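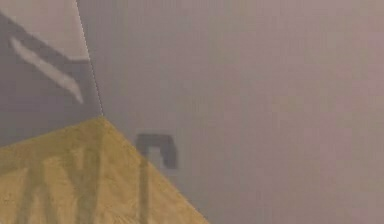

4.2 Where the chores still fall apart

I'll be honest about my bias going in: I wanted the simulated kitchen to be the easy part. We built the Tumberg task set so that I could try out hundreds of dumb little jobs (hang up a cup, shut a drawer, put the block back where it lives) before anybody had to tidy a real room, and for a while the numbers looked great! Our policy, Jitaru, finished 83 percent of its drawer trials after 2000 training episodes, and I went around telling people that household robots were nearly here.

Then we got to hanging things up. Of 272 trials, Jitaru finished fewer than half, and most of the failures came in the last little stretch, when the view is all wall and the target is a small dark shape against it. Figure 3 shows one rendered view with very little to go on: a big plain pinkish-gray surface, a yellow wood-grain shape low on the left, and a small charcoal bracket near the middle. I can find the bracket in a second. Jitaru often drifted off toward the wood grain, maybe because it's the busiest texture around (we haven't tested that properly).

Figure 3. Close-range simulated view with a small dark bracket and a wood-textured object.

So can machines do chores yet? Drawers, pretty much, at least in our simulator. Hooks and brackets, no. We reran the hanging task with around 200 extra close-range episodes and gained a little, but I wouldn't trust it with my coffee cups. Section 4.3 repeats the same tasks with the wall texture changed.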